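Writing and Publishing Workshop
Handout 3: The query letter and the synopsis
Updated 2023-08-28

In the last meeting we spoke about how to finish a draft. Today we look at the two short texts which you must prepare before you send a manuscript to an agent or a small press. Many students find these harder than the book itself, and I was the same when I prepared my first ones.

1. What a query letter is for

A query letter has one task: the reader should want to open your pages. It does not need to explain the whole story or to prove that you are a serious person. Keep it on one page. In the first paragraph give the title, the kind of book and the length in words. If you have a true reason for writing to this agent, put it there too, in one sentence.

The second part is the pitch. Name your main character, say what this person wants, and say what stands in the way. Stop before the ending. Please use no more than two names of characters. When I read student letters with five or six names, I must go back and check who is who, and an agent will not do this.

The last part is about you. If you have published something, say where. If you have not, one line about your work or your town is enough. Do not write "this is my first novel and I hope you will forgive the mistakes."

2. The sample we read together

Our practice text is the pitch for Vulari, a novel about a salt merchant's daughter who inherits a debt she cannot read, as the papers are in her grandfather's language. You have version A and version B in the folder. Version A begins with the history of the city of Clostgate and needs four sentences before the daughter appears. Version B begins with the papers on her kitchen table.

Read both versions aloud. Mark the place where your attention goes away. In my own group last October almost everybody marked the same place in version A, the sentence about the harbor tax.

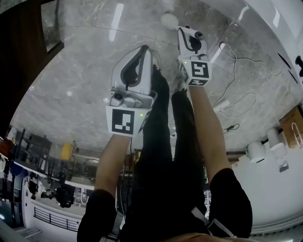 Version B is also not perfect. The verb "discovers" comes three times, and the last sentence is a question. I advise against questions in a pitch. "Will she save her family?" has only one possible answer, and the reader knows it already.

3. The synopsis

The synopsis is a different animal. It tells everything, also the ending. Write it in the present tense and the third person, even when your novel is in the first person. One page with single spacing is normal, but always check what the press asks for. Comamis, for example, wants 500 words and returns longer ones without reading. Naidu Editions accepts two pages but wants the chapters numbered.

A method which works for slow writers like me: go through the manuscript and write one sentence for each chapter. The Vulari draft has 17 chapters, so we begin with 17 sentences. Then cross out each sentence that does not change anything for the daughter. In class we came down to eight. Join these with "because" and "therefore" where you can. If you can join them only with "and then," the problem may be in the plot and you should look at it again.

4. Sending and waiting

Send to a small number first. I suggest seven. If all of them say no, or say nothing, you can still repair the letter before the next group. Keep a table with the date, the name, what you sent and the answer. Three months of silence is common and does not mean anything about your text.

For next time

Bring a query letter for your own project, printed, without your name on it. Bring also your chapter sentences, crossed out or not. Those who write stories or poems can prepare a cover letter for a magazine; see handout 5, section 2, for the form.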